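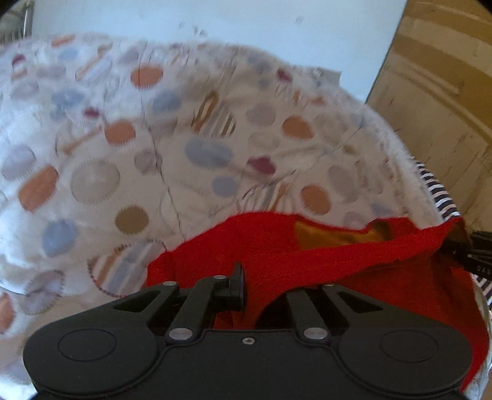

Red fabric and quilted fabric at the gripper, from the hand-held recordings.

Minutes of the Soft Goods Manipulation Group
Cilmont project, second phase
April 26, 2020, by video call

Present: the Cilmont learning team, the hardware people from Emberg, two students from the recording crew, and a guest from the Tamevik group for items 3 and 4.
Apologies: the Kahraman bench team, who sent written notes.

1. Minutes of the last meeting

Accepted with one change. Under "Calibration" it should say that the wrist offset is measured after the finger pads are fitted. The online copy has been corrected.

2. Result on fabric recordings

The learning team opened with the result everyone had been waiting for, and it is a really good one! The policy trained only on hand-held gripper recordings was run on the bench arm with clothing it had never seen. The task was to pick one garment out of a pile and move it to a bin. It managed 41 of 50 trials, so there were 9 failures. The earlier policy, trained on arm recordings made by joystick, was given the same garments in the same order and failed in 30 of 50.

The set behind the new policy is 1000 recordings, all made in ordinary homes by people holding the gripper. The joystick set was smaller, and Emberg asked straight away whether the gain is simply more data. Fair question. The learning team cut the new set down to match and the short run still came out ahead, but they only had time for one seed and don't want the number quoted yet. Two more seeds are queued.

Some discussion of what went wrong in the failed trials. The most common fault was taking two layers when one was wanted. The arm closes on the top fold and catches the piece beneath, and both come up together. Thick knits are the worst for this. There was also a handful where the fingers closed too early and came away with nothing. Kahraman's written notes say the same thing from the bench side, and add that a slower close helps with fleece but does nothing for thin cotton.

Agreed: report layer faults separately from missed grasps in all tables from now on.

3. Motion blur

A long item, and a lively one. Quick hand movements smear the picture, and printed fabric suffers visibly. The recording shown at the top of the page was used for this: the white quilted piece with the colored gear-like circles is blurred, with the red fabric bunched up near the gripper arms. The students asked if moments like that ought to be thrown out.

The learning team had tried it both ways. Dropping the blurred moments made the policy worse! Their best guess is that the fast parts of a recording hold most of the pulling and lifting, so a filter for sharpness also removes much of what we want the arm to learn. The guest from Tamevik had seen something similar with towels and was pleased to hear it from a second lab. Tamevik keeps everything and adds made-up blur to the slow parts, so that the policy sees both kinds. We will try that.

Emberg pointed out that tracking is another matter. The policy may put up with blur, but the pose estimate has to come from the same pictures, and plain white walls give it little to hold on to. The team agreed that recordings with a broken track should still be dropped. At present the check is done by eye.

Agreed: keep blurred moments, drop broken tracks, write a simple automatic check for the second.

4. Folds and patterns

Tamevik asked how the policy tells a fold from the edge of a print. Short answer, we don't know. A second color showing through an opening in a garment, or a striped trim lying next to plain cloth, looks a lot like a border between two pieces. The learning team showed heat maps from the bench runs and they were fascinating – on plain cloth the policy looks at shadows between folds, and on patterned cloth it wanders. Everyone wanted to see more of these.

A small test was worked out on the spot: the same garment right side out and inside out, print against plain lining, same starting heap as near as we can make it. Kahraman has the bench time. The guest offered the Tamevik towel prints for comparison.

5. Hardware

Emberg reported that the new linkage rivets are holding up well and that the play in the older units is gone. Two units still have a stiff return and will go back. The crew asked for a lighter body for long sessions, as wrists get tired after about an hour. Emberg will look at it but can't promise a change before November.

Finger pads: stock is low. Order approved.

6. Recording guide

The guide needs a page on clothing. Suggestions from the call:
Start with the fingers open and well clear of the cloth.
Leave heaps as they are. Don't tidy first.
Mix thick and thin pieces.
Stop the recording after the release, with a short pause.

The students will write a draft and try it out on each other.

7. Actions

Learning team: run the two remaining seeds; add the made-up blur; split the failure tables.
Emberg: track check, jointly with the learning team; pads; the two stiff units.
Kahraman: inside-out garment test.
Tamevik: send towel prints and blur settings.
Students: clothing page for the guide.

8. Any other business

Request for the heat maps to go on the shared drive – done during the call. The next meeting will be set once the seeds have finished.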